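Filed under: Old Houses > Floors and Finishes > Halls, Porches and Steps

Subject: Re: [oldfloors] Hall tiles gone dull and white along the joints

In April 2025, Josefien Cuypers wrote:

> Hello all,
>
> We have been in the house at Zasthorpe since November and I am now
> getting to the hall. It has plain red and buff clay tiles, laid
> straight on to earth as far as I can tell, with no skirting on the
> stair side. The people before us had a rubber-backed carpet over the
> whole lot. When we lifted it the tiles looked dark and rather good,
> but over the winter they have gone dull and a white bloom has come up
> along the joints, worst by the front door and under the coat hooks.
>
> I have washed them four times. Each time the white goes and each time
> it is back within the week. I used hot water and ordinary floor
> cleaner the first time and a stronger one after that. There is also
> something shiny in patches which I think is an old sealer.
>
> I have two prices. One firm wants £851 to strip, clean and seal the
> hall. The other, Storkside, wants £952 for the same thing but with two
> coats of sealer and they will also refix the loose ones by the door.
> Both say they can start soon. Neither of them lifted a tile or asked
> what was underneath.
>
> Questions. Is the white stuff damp? Should I have the floor sealed?
> Is the dearer price worth it for the second coat? And what should I
> be doing day to day, as the grit that comes in at the front is
> terrible?
>
> Josefien

Hello Josefien,

I would put both quotes in a drawer until the end of the summer. I will go through your points in the order I would deal with them, which is different from the order you asked them.

> Is the white stuff damp?

It is salts, carried up by damp. Water comes up through the ground, picks up salts from the earth and from the tiles, and leaves them at the surface when it dries. It goes to the joints first as the mortar is usually more open than the tile. While the rubber-backed carpet was down, very little could dry off, so the tiles stayed dark and looked well. Now they are drying and the salts are coming out. You may well find it gets worse before it gets better. Ours took two winters.

Washing makes it disappear only by dissolving it, and a good part of it goes straight back in with the wash water. You then get it again, with a bit more added if the cleaner left anything behind. I did this for months in our kitchen before an old tiler told me to put the mop away.

What worked for us was taking it off dry. Let it come up, let it go fluffy, and brush it off with a stiff bristle brush. Not a wire one, which marks the tiles and leaves bits of steel that rust. Pick the salts up and put them in the bin. If you brush them into the next joint, they will go back down as soon as someone comes in with wet boots.

> I have washed them four times. [...] I used hot water and ordinary
> floor cleaner the first time and a stronger one after that.

Read the back of the stronger one. If it is an acid cleaner, sold for cement haze, please stop. It eats lime mortar and some of the old buff tiles suffer from it too. They go rough and after that they hold dirt for good. If it is an alkaline one, it isn't a disaster but it adds salts of its own, so it needs a lot of rinsing, and rinsing is the last thing your floor wants this year.

If something really has to be washed off, use plain warm water, a well wrung cloth, and a second dry cloth straight after. Do one square yard or so and then the next. I use a little of the Sæther soap in the bucket in the kitchen, where there is grease, and none in the hall.

> Should I have the floor sealed?

Not now, and I would say not at all with anything that forms a film. A floor on bare earth has to dry through its face. Put a film on it and the salts form underneath, and they take the film off in flakes and sometimes the face of the tile with it. I suspect the shiny patches you describe are what is left of somebody's earlier attempt. Are they mostly in the middle of the hall, away from the door? That is where ours held on longest.

You can get the old sealer off with a solvent gel, a plastic scraper and kitchen roll. Try it somewhere out of sight and have the windows open. We did an area the size of a tea tray each evening and it was dull work, but it cost very little and no water went into the floor.

> Is the dearer price worth it for the second coat?

The second coat is of no use to you for the reason above. The refixing is another matter. Loose tiles by a front door are worth doing properly, and I would go back to Storkside and ask for a price for that alone. When we had our porch done the refixing came to £239, in lime, with the old tiles cleaned up and put back. That was a smaller area than yours by the sound of it. Ask them two things: what they bed the tiles in, and what they do if they find the ground wet. If they say cement and a plastic sheet, I'd look elsewhere. The sheet pushes the water to the edges and you have told us that you have no skirting on the stair side, so the bottom of the plaster would get it.

Before spending anything, look outside. Where is the path compared with the hall floor? Where does the downpipe by the door go? In our case the gutter over the porch had been dripping on to the step for years and the ground outside was nearly level with the tiles. We dug out a strip, filled it with stone and mended the gutter. The worst corner was better by the following spring, before we had touched the floor itself.

> And what should I be doing day to day, as the grit that comes in at
> the front is terrible?

Sweep it, and sweep it more often than you think you need to. Grit does more harm to clay tiles than feet do. It gets ground in under people's shoes just inside the door and takes the fired surface off, and once that is gone the tile is soft and drinks up everything. Begin at the far end and work to the door, with short strokes so the dust stays low, and finish on the threshold. Most of what matters is in the last yard.

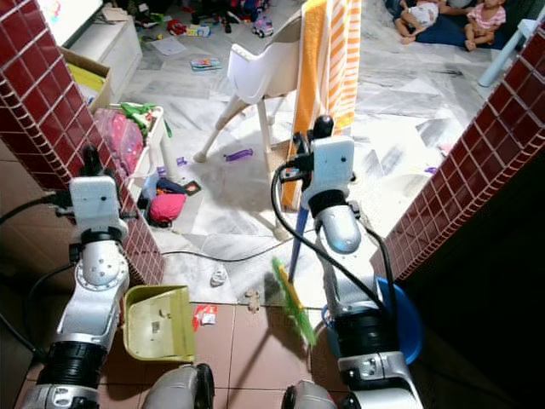
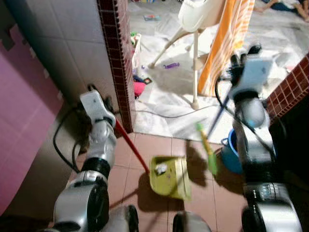 Dustpan on the floor at the doorway, broom to go with it.

Can a hall like this be swept while the salts are still coming up?

Sweeping is fine at any stage, provided the floor is dry to the touch. Use a soft broom for the grit and keep the stiff brush for the joints, and leave the damp patches until they have dried off.

On mats. A good coir mat outside, and another inside if the door will clear it, will catch a good deal. Avoid anything with a rubber or plastic back, even a small one. It does the same as your old carpet, only in a smaller rectangle, and you will see a dark mark the shape of the mat when you lift it. Hang the inside one over a rail now and then so that the tiles under it get some air. The same goes for the boot tray if you have one.

Vacuum cleaners are all right if you use the brush head and the bristles still have some length. The wheels on ours had picked up a bit of gravel and left a fine grey line the whole length of the passage. It never came out. I turn it over and look before I start now.

One more thing about the red and buff tiles. You say "plain", so I take it there is no pattern within the tile. If any need replacing, measure the thickness as well as the face. The old ones are often a good deal thicker than what is sold now, and a thin new tile on a deep bed tends to work loose beside its neighbours. I have half a box of reds left over from the back passage here, marked Como on the reverse, and you are welcome to one to hold against yours. They are a bit browner than most. Send me the measurements off list and I'll tell you if it is worth the postage.

If I were you I would do this: stop washing, brush dry through the spring, see to the gutter and the ground outside, get the loose ones by the door rebedded in lime once the weather is warm, and look at the floor again in November. If the bloom is down to a light dusting by then you could try a very thin coat of something that lets the damp out, on a few tiles under the stairs, and leave it over the winter to see what it does.

Others on the list have harder floors than mine and may see it differently. I remember there was a long thread on linseed a while back, which ended in an argument about how long it takes to stop being sticky – our kitchen took a fortnight and we walked round it on planks.

Could you post the measurement from the path to the top of the step, and say whether the hall has any sort of air brick on the outside wall? That would help.

Regards,
Thijs Mertens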